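Projektbericht: Einfluss der Kameraposition auf gelernte Greifstrategien in der Küchensimulation

Yamila Sosa
Studienprojekt Robotik, Arbeitsgruppe Urner, Hochschule Wesau
Abgabe: 3. Mai 2020

1. Fragestellung

In der Arbeitsgruppe werden Greifstrategien bisher mit einer festen Außenkamera trainiert. Im Vorgängerprojekt von Dunne fiel auf, dass der Arm Objekte zwar zuverlässig anfährt, beim Zugreifen aber oft knapp danebenliegt. Ich sollte prüfen, ob eine zusätzliche Kamera am Handgelenk diesen Fehler verringert und was sie an Rechenzeit kostet.

2. Aufbau

Alle Versuche liefen in der Simulationsumgebung Numov. Auf eine echte Küche wurde verzichtet, auch weil das Labor im April nicht zugänglich war. Die Aufgabe ist immer dieselbe: Eine Schale soll gegriffen und an einem anderen Platz abgestellt werden. Startpose des Arms und Lage der Schale werden vor jedem Durchlauf neu gewürfelt, Wandmaterial und Arbeitsplatte ebenfalls.

Als Trainingsdaten dienten 153 Demonstrationen, die ich per Fernsteuerung selbst aufgenommen habe. 9 davon habe ich wieder aussortiert, meist wegen einer Kollision mit dem Schrank. Trainiert wurde durch Nachahmung, mit einem Faltungsnetz pro Kamera und einer gemeinsamen Ausgabeschicht. Verglichen wurden drei Varianten: nur Außenkamera, nur Handgelenkkamera, beide zusammen. Netzgröße und Zahl der Trainingsschritte blieben gleich.

3. Ergebnisse

Mit beiden Kameras gelang die Aufgabe in 71 Prozent der Testläufe. Die Variante mit Außenkamera allein lag deutlich darunter, die mit Handgelenkkamera allein noch einmal tiefer. Die Fehler verteilen sich unterschiedlich. Ohne Handgelenkkamera schließt der Greifer häufig neben dem Rand der Schale. Ohne Außenkamera findet der Arm die Schale in vielen Läufen gar nicht erst und fährt langsam vor dem Schrank hin und her, bis das Zeitlimit greift.

Die Trainingszeit stieg durch die zweite Kamera um den Faktor 1,6. Das war auf dem Gruppenrechner noch vertretbar, mit höherer Bildauflösung aber nicht mehr.

4. Diskussion

Der Unterschied zwischen den Ansichten ist größer, als ich vor dem Projekt erwartet hatte. 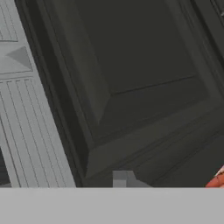
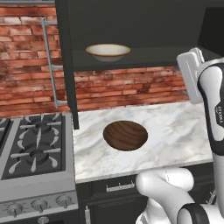 Für die Strategie heißt das, dass sie je nach Phase der Bewegung auf eine andere Kamera angewiesen ist. Das Netz bekommt diese Information bisher nicht, es muss die Gewichtung selbst lernen. Mit der kleinen Datenmenge klappt das nur teilweise. Ein Versuch, die Phase als zusätzliche Eingabe mitzugeben, ist angelegt, aber nicht ausgewertet.

Offen bleibt auch, wie gut sich die Werte auf den echten Arm übertragen lassen. Bildrauschen und Verzögerung der Kameras fehlen in der Simulation. Jede Variante wurde außerdem nur mit 3 Startwerten trainiert - für eine belastbare Aussage über kleinere Unterschiede reicht das nicht.

Die Konfigurationsdateien und die Auswertungsskripte liegen im Projektordner der Arbeitsgruppe.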